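Wed 12 February

Mevel vs. Dalgleish fingers in sim, second go

Picking this up where I left it before the merge. Same arm, same room in Cerkness, same tabletop objects. The only thing that is supposed to change between runs is the finger model, and I say supposed to because the first go turned out to have different friction values on the two sets of pads. Whoever exported the Dalgleish files left them at the default, which in Cerkness is generous enough to hold a wet bar of soap. Those numbers are dead. Please don't quote them, even "as a trend."

Friction now matched, finger stroke limits checked by hand in both files, controller is Sindora on stock gains for both.

The claim we are testing: the report that came with the Dalgleish model says 3296 good grasps out of 3559 attempts on a mixed object set. Fine, that's a big number over a bigger number. It doesn't say what the objects were, what counted as a grasp, or whether the arm had to go anywhere afterward. If closing on something and lifting it the width of a thumb is a grasp, I can get that rate with two rulers.

So I went straight to the yellow long-necked one, which is the object I trust least. Top-down approach, jaws open, straight above the neck. The planner likes this pose because it is short and nothing collides. I don't like it because there is so little to hold up there, and any error in the tilt of the wrist shows up at the tips.
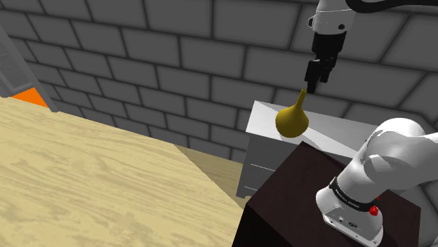 Strachan thinks this is the wrong test altogether. Her point is that a narrow neck suits any parallel jaw, so both sets of fingers will look equally good and we'll learn nothing except that the planner can find a vertical line. She would go in from the side on the wide part and let the pads show what they do on a curve. She also wants the object rotated between trials, and says that if we keep resetting it to the same pose we are measuring the reset.

I half agree. The rotation complaint is right and I've changed the script. On the side approach, I tried it for the rest of the morning and most of what I collected was planner failures. Furniture in the way, elbow in the way, Sindora giving up at the joint limit with the same unhelpful code for both. That tells us something about the room layout and nothing about fingers. I kept the logs but I'm not putting them in the table.

What I have for the neck grasp, rotation on: 14 trials with each finger set. Mevel lost some of them, all during the lift, all by the object swinging out of the pads. Dalgleish held 12. Before anyone gets excited, the two it dropped were the two with the largest wrist tilt, and I can't show that the Mevel runs saw the same spread of tilt. The seed is shared but the planner isn't deterministic when it times out and retries. I found that out at four in the afternoon. I would like to know how long it has been true.

Things to fix before the next batch:
log the wrist tilt at the moment of closing, not at the start of the approach
turn off retry, count a timeout as a timeout
same start joint angles every time
stop using "success" as a column name until we agree on what it is

On cameras. Skinner asked whether we could drop the outside view and score everything from the wrist. It would save rendering time, and the outside view has the arm in it half the time anyway. I'm doubtful. From the wrist you get the fingers very large and everything you care about small, up at the far end. When the mug is the target it is already leaving the image at the top while the jaws are still wide open, and the yellow one sits down in the corner with finger parts over its edge. 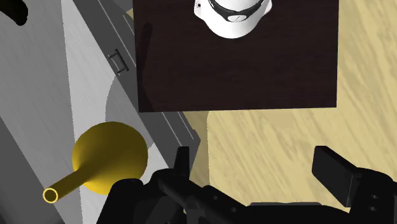
Centering the target earlier in the approach would help, but then the approach is being bent to suit the camera and the comparison is muddied again. Tilting the wrist camera toward the tips is the other option. It costs us the far half of the table. It also means redoing the calibration, and the October calibration took long enough that I would rather pay for the rendering.

Proposal, which Skinner can shoot down: keep both views, score from the simulator's contact data, and use the images only to check the odd ones. If we end up training something on the wrist view later, that's a separate argument and should have its own page.

Mug not started. The Dalgleish report makes a lot of its mug results and gives no picture of where the fingers went. Over the rim, around the body and through the handle are three different jobs, and I'd want to see them split before I believe one combined rate.

Also unresolved: contact stiffness. I doubled it on a whim for the last Mevel run and the swing got smaller. It may be that everything I wrote above about pads is a statement about one solver setting. Not included in the trials. Parameter file is saved next to the logs with "stiff" in the name.

Tomorrow: retry off, tilt logged, rerun both sets from zero. Strachan to send the object poses she wants for the side approach, and I'll move the dark cabinet if that's what it takes to reach them.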